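Working Papers > Public Services > Purchasing and Equipment

4. Keeping, passing on and writing off: office computers in the Bitimlow district

4.1 Background to the records

The previous section dealt with how public offices in the Bitimlow district buy desktop computers. The present section follows the same machines through the later part of their working lives. It draws on the equipment registers of the district offices, the library service and the further education college at Pridov, together with interviews held with the staff who keep those registers. The registers cover 627 desktop machines that left their first place of use during the study period. Laptops, screens and printers were left out, as the three bodies record them in different ways and no fair comparison could be made.

A machine was taken to have left its first place of use when the register showed a new room, a new department or a disposal code. This is a wider test than the one used by the district's own auditors, who count a machine as moved only when it crosses from one budget to another. The wider test brings in a good deal of traffic that would otherwise be missed. A computer taken from a front desk and placed in a back office is still in service, yet its duties have changed, and so, in most cases, has the standard to which it is looked after.

Some entries were hard to read. The library service kept a paper register until the middle of the period, and the clerk's abbreviations changed more than once. Where an abbreviation could not be settled from the entries on either side of it, the machine was placed in the group marked "unclear" and plays no part in the tables. Jolán Hegedűs, who transcribed the paper register, also kept a list of doubtful readings, and this has been lodged with the district archive alongside the original volumes.

Cost figures are given at the price paid on the original order. No attempt was made to adjust for general price changes. The offices themselves work from the original price when they decide whether a repair is worth paying for, and the aim was to see the decision as they saw it.

The registers treat a desktop computer as a single item with a single number. In practice its parts have separate histories. A processor can be lifted out of one board and fitted to another of the same type, memory is moved about freely, and a case may outlast several sets of contents. Only the college keeps any note of parts, and then only for those costing more than a fixed sum. For the other two bodies, the item number stays with the case.

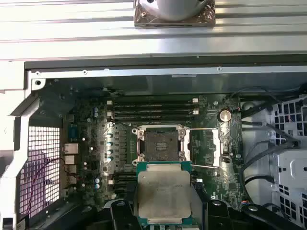

4.2 Three routes out of first use

Three routes account for nearly all of the recorded moves. The most common is the move within the same building. It usually follows the arrival of new equipment, and the older machine goes to a member of staff whose own computer was older still. One delivery can therefore set off a chain of moves, with the oldest machine in the chain leaving the building at the end. The longest chains were found in the district offices, where new equipment went first to the planning department and then worked its way down through the general offices.

The second route is the transfer between bodies. There is a standing agreement under which the district offices may pass equipment to the library service without charge, provided that the stored data has been cleared and a form signed by both sides. The agreement is well liked by the libraries. It is less popular with the district's finance staff, who must still show the machine on their own books until the form has been returned, and forms were often returned late. In October, when the half-year check falls due, the registers show a cluster of transfers dated within a few days of one another. Interviews confirmed that most of these machines had changed hands much earlier in the year.

The third route is disposal. The word covers several outcomes that the registers do not keep apart: sale to staff, sale to a dealer, gift to a charity, and collection for scrap. The college has begun to use separate codes for each. The other bodies have been advised to do so but had not made the change by the time the registers were closed to the study.

It had been expected that age would be the best guide to which route a machine would follow. Age did matter, although less than the type of case. Full-sized towers were kept in use longer than small desktop units of the same year, and were more likely to be passed on within the building. Register keepers gave differing accounts of this. Barrett Rosenthal, who managed equipment at the college, put it down to the ease of opening a larger case and finding room inside for a second-hand card or drive. Library staff pointed to the opposite consideration: small units were wanted for the public desks, wore out there, and were seldom worth moving afterwards.
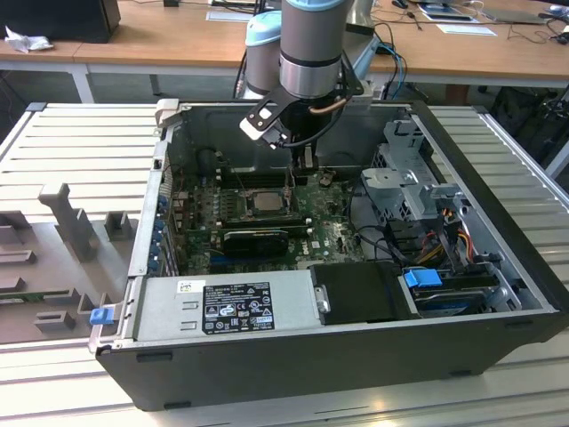 Figure 2. Desktop tower laid on its side with the side panel off. The processor and its metal retention bracket are near the middle of the board.

Both explanations fit the evidence, and the registers alone cannot choose between them. A record of how often each case was opened would help. The college's repair book comes nearest to this, but it notes the fault reported and the hours charged, with little on the work itself. Entries such as "seen to" and "as before" are frequent.

4.3 The repair limit

All three bodies apply a repair limit, by which is meant the share of the original price above which a repair will not be approved. The limit is written down in the district offices and the college. In the library service it is a matter of custom, and the two members of staff interviewed on the point gave different figures for it.

A written limit has the clear benefit that the same fault is treated the same way in every department. It also has some odd effects. Since the limit is tied to the original price, a cheap machine reaches it sooner than a dear one, even where the same part has failed and the replacement costs the same. Departments that had bought cheaply were thus more likely to be refused a repair. Several had learned to split a repair across two requests, each falling below the limit. The practice is known to the finance staff and is tolerated so long as the requests are dated in different months.

Outside repairs were placed with a single firm, Rácz, under a contract held by the district and open to the other bodies. The firm's invoices were made available to the study and proved more useful than had been hoped. They list parts and labour on separate lines, and they give the item number of the machine. By matching invoices to registers it was possible to follow a number of machines through repair and into a later transfer. Repaired machines were passed on more often than those that had never been repaired. This may mean that a repair adds to a machine's useful life, or simply that staff chose to repair the machines they already thought worth keeping.

The matching was carried out by hand. Item numbers had been copied wrongly on some invoices, most often through the swapping of two digits, and a match was accepted only where the department and the month also agreed. Chidubem Idahosa checked a sample of the matches without sight of the first results. Differences between the two readings were discussed and settled before the tables were drawn up.

4.4 What the item number hides

The weakness of the single item number deserves a fuller note, as it bears on any later study that may rely on registers of this kind. Where parts are moved between cases, a machine that appears to have served for many years may hold little of what was first bought. Equally, a machine written off as scrap may have given up its memory, its drive and its graphics card before it left the building. Those parts go on working under another number. The registers overstate the life of some machines and understate the life of many parts, and there is no reason to suppose that the two errors cancel out.
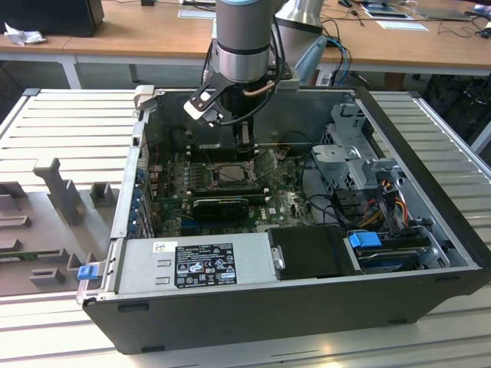 Figure 3. Open desktop tower on its side, with the CPU socket exposed and a graphics card below it.

The interviews give some idea of the scale of the practice, though they cannot measure it. At the college, moving parts between machines was described as routine in the weeks before the start of term. In the district offices it was officially discouraged, and those who spoke of it did so with some care. Library staff said that they rarely opened a case at all and sent anything doubtful back under the transfer agreement - a step for which the agreement makes no provision, and which leaves no mark in either register.

A fuller record need not be a heavy one. Holger Grønli has suggested that a single extra column, showing whether a case has been opened and by whom, would meet most of the needs of an equipment historian and would take up little of a clerk's time. The college has agreed to try such a column in its next register. The district offices have asked to see the results before deciding, and the library service has yet to reply.

Section 5 turns to the sale of written-off machines to staff, for which a separate set of receipts survives.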